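Jellmont Wipe-Clean Table Paint, white, one year on

We put this on our kitchen table in January of last year and I said I would come back once it had been through a full winter and summer of meals. It's now 23rd January, so this is the follow-up.

The table is old and had a yellow varnish that was coming off in flakes. I looked at having it stripped by a shop in Onthorpe and they wanted more than I paid for the table. The Jellmont kit was the cheaper way out. You get a can of primer, a can of top coat, a foam roller and a sheet of sandpaper. I threw out the roller after the first coat of primer because it left bits behind, and used one I already had.

We use cookies to remember your settings and to see which reviews get read. By staying on this page you agree to this. Accept | Manage choices

Putting it on was easy enough. Sand, wipe down, primer, wait overnight, then the top coat. The can says 2 coats. I needed four, and the corners could have used another. White over dark varnish is always going to show, but the box should say so. The smell was gone by the next afternoon with a window open.

Then there's the drying time. It feels dry in a few hours but it is not hard. The instructions say to keep heavy things off it for a week and I would double that. I set a lamp down on day eight and the base left a ring that is still there if you catch it in the right light.

As for the wipe-clean part, coffee, jam and tomato sauce all come off with a damp cloth. Turmeric does not, at least not the same day, though it faded over a couple of weeks. Crayon comes off with dish soap. Ink is the weak spot. Ballpoint leaves a gray line and permanent marker stays put unless you use rubbing alcohol, and alcohol takes the shine down a little each time.

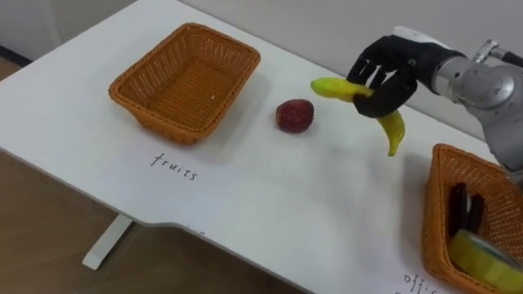
Maxine Whitcombe wrote in to say she had the same trouble with the shine on hers and got most of it back with a thin coat of the Noiphan clear finish, put on with a rag. She says it did turn a shade warmer in the spot where she used it, so she ended up doing the whole top to make it match.

I haven't tried that yet. I'd want to test it on the underside first, and I will probably wait until April when the kitchen is warm enough for it to set properly.

Wear is better than I expected. The edge where people sit has held up, and the only real chip is where a chair arm hits it. I touched that up from the leftover paint and it blended fine. Do keep the leftover, with the lid hammered down tight. A friend used the Grusar version on a desk and had peeling inside six months, though I don't know how well he sanded.

I would buy it again for a table that gets food on it. For a child's desk or a craft table I'd look at something harder, or put a mat down. Four out of five, with the point off for the roller and the number of coats.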